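Ngaio Baxter
Wed 28 July

1/ We finished moving Mum out of the house in Mundbridge on Saturday. A few people asked how we went about it, so I'm putting it in one place. Long thread, mute if you're not interested.

2/ She was in that house 16 years. The new flat is in Womden, first floor, lift, one bedroom and a box room. She picked it herself in May after looking at three others she didn't like.

3/ We started with paper. Bank letters, pension, the house deeds, vet bills for a dog that died before she moved in. It took three evenings. I'd start there again - everything else went faster once the dining table was clear.

4/ Keep one folder that never goes in the van. Ours had her passport, prescriptions, the lease, meter readings and both sets of keys. It stayed in my bag all day.

5/ Three quotes for removals. The cheapest wanted cash and wouldn't say who'd be driving. We went with Waaka at £934, packing not included. Two men, one van, finished by half two. They charged extra for the piano stool, which I still don't understand.

6/ Boxes: write the room and one thing that's inside. "Kitchen - kettle" is enough. My brother-in-law Kane Bolger wrote "misc" on all of his and has been opening them ever since.

7/ Books were the hard bit. She had 324 and wanted to keep the lot. We measured the shelves in the new flat and she cut it down herself over a fortnight. I stayed out of it. The rest went to the hospice shop, apart from the cookery ones, which Rekha Tiwari from next door took.

8/ Tell the GP early. Mum's new surgery needed proof of address and wouldn't accept the lease on its own. A council tax letter did it in the end, but that took nine days to arrive.

9/ Post redirection can be set up before you go. Do it. We didn't and I've driven back twice.

10/ Cupboards. Open every door before anyone unpacks a thing, look at the shelves and hinges, and decide what lives where. Mum can't reach high shelves any more, so the everyday plates go low and the Christmas stuff goes up top. 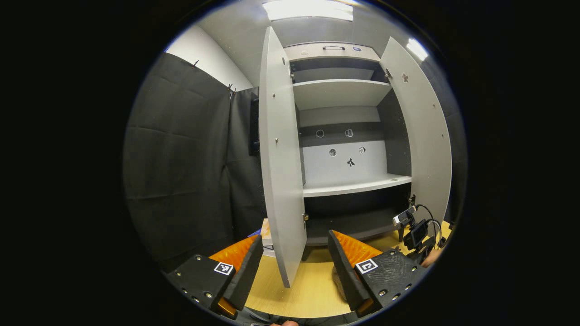

11/ First night: bed made, lamp plugged in, tea and milk in. We left the rest until morning and got fish and chips.

12/ She's been there four nights now. She says the lift is slow and the neighbours are quiet. The phone line is meant to go in on Friday. If anyone in Womden knows a decent window cleaner, please send me a name.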